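# Sitting Still: How Long Do Students Stay in One Chair?

Su-chen Chu, Tuesday, June 28, 2022

I got the idea for this project in the Firnden library, watching people wriggle. Everyone wriggles! I wanted to know how long a student sits before getting up, and whether a short reminder changes that.

Thirty students would have been lovely, but with exams on I asked for what I could get and ended up with 30 after all (thank you, Mok house). Each person kept a paper diary for a week and wrote down every time they stood up from their desk. That gave me 846 entries to type in, which took two very long evenings and a lot of toast.

In the first half of the week nobody had any reminders. In the second half, a kitchen timer went off every 60 minutes.

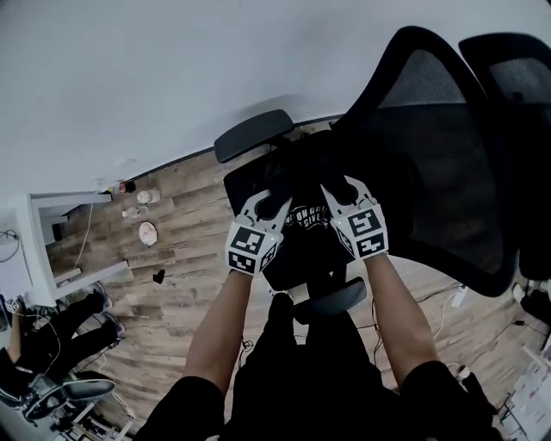 Of the 846 entries, 357 came from the first half and the rest from the second, so people did get up more often with the timer. I was so pleased when I saw that! The notes in the margins were even better. Several people wrote that they stood up before the bell because they knew it was coming, and one person had started walking to the far tap for water.

There are weak spots. A diary depends on people remembering to fill it in, and the timer may have reminded them to write as well as to stand. The second half also included the weekend, when study hours are all over the place.

I'd love to run it again in October with two separate groups, one with timers and one without, and compare the same days of the week.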